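From: Ngozi Balogun
To: omwood-swap list
Subject: Re: [omwood-swap] Plates for the December supper?

Hi all,

Noémi Veres wrote:
> Does anyone know if we're doing paper plates again for the supper? I
> thought we agreed last year that we wouldn't. Also my gravy went
> straight through mine. Also, is it still at the Hemton Road hall?

Yes to Hemton Road, doors at 5:30, and no to paper! I've been meaning to write about this for weeks, so thanks for the nudge, Noémi.

I went through the old receipts last night (a glass of wine helped) and we spent $203 on paper plates and cups last year, which made me a bit ill. For that money we could have had the good pies from Yuen's, and we'd still be eating off something that folds in half when you put a potato on it. So I'd like us all to bring our own this time - one plate, one cup, and a fork if you're particular about forks.

Please don't bring your grandmother's china. The hall floor is tile and we have dancing after. Plastic is fine, enamel is fine, that odd camping set in the garage is more than fine.

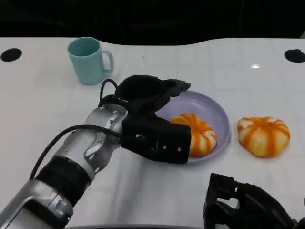

Teal mug, lavender plate. This sort of thing is perfect.

Put your name on the bottom with masking tape, please, because I still have 16 orphaned mugs in my hall closet from the spring potluck and my husband has started giving me looks. If one of them is yours, write to me off list and I'll bring it along.

Washing up: the sink at the hall has hot water again (hooray!) but the drain is slow, so scrape first. I'd also be glad of a couple more dish towels.

Food sign-up is going the same way as before, so just reply with what you're making. I have three potato dishes so far and not a single green thing. Stadach Lane people, I'm looking at you - you always have kale.

Oh, and Noémi, can you bring your big ladle? Mine went home with someone.

Ngozi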